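Nurlow Opens Second Wheel and Tire Shop, Admits First One Was Hard to Park At

CHORNOVOL - Nurlow, the wheel and tire retailer best known locally for its narrow driveway, will open a second shop on Gakano Road in December. The new location has five fitting bays, a customer entrance that does not double as the tire return, and enough parking that drivers can leave in the direction they were facing.

"Our customers have been very patient," said Dindo Bautista, founder of Nurlow. "A few of them bought new rims from us after curbing the old ones on our own gate. We appreciated the business, but it did not feel like a growth strategy."

The shop will stock 214 wheel styles at opening, from plain steel winter wheels to the sort of chrome that gets a person noticed by the neighbors whether they like it or not. Tires will be available for passenger cars, pickups and small trailers. Anything not on the shelf can be ordered at the counter, where staff will give a pickup date and then, in a break with industry custom, call if it changes.

Gakano Road will also be the first Nurlow location to carry the Dultatitz, the company's own all-season tire. Bautista picked the name. Several colleagues offered alternatives, and he has thanked them for their time.

Mounting, balancing and valve stems are included in the price of every set of four. Old tires are taken away at no charge. Customers who want to keep theirs for a garden swing may do so, although Nurlow will ask that they take all four.

Ajith Mudaliar, who ran the front counter at the original shop, will manage the new one. He has fitted or sold tires for most of his working life and holds firm views on mismatched pairs, which he will share on request and sometimes before.

"People come in expecting to be talked into something," Mudaliar said. "Half the time I look at the tread and send them home. Then they come back in spring and bring a cousin."

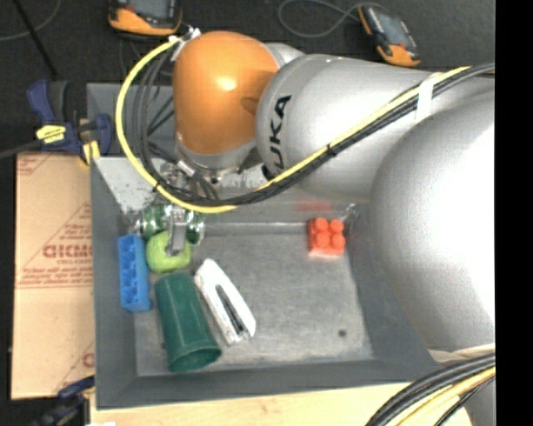

NEWS / STORES & SERVICE

The first 1919 customers to book a fitting at Gakano Road will receive a free tire rotation, good for a year. The number is the year printed over the building's front door, and Bautista felt it would be a shame to waste it.

Bookings open in November, online or by phone. Walk-ins are welcome from 7:30 a.m., and the coffee should be ready by 8. The original shop stays open with its usual hours and its usual driveway.

Filed under: Company News, Wheels & Tires

© Nurlow Wheel & Tire. All rights reserved. | Contact | Store Hours | Back to top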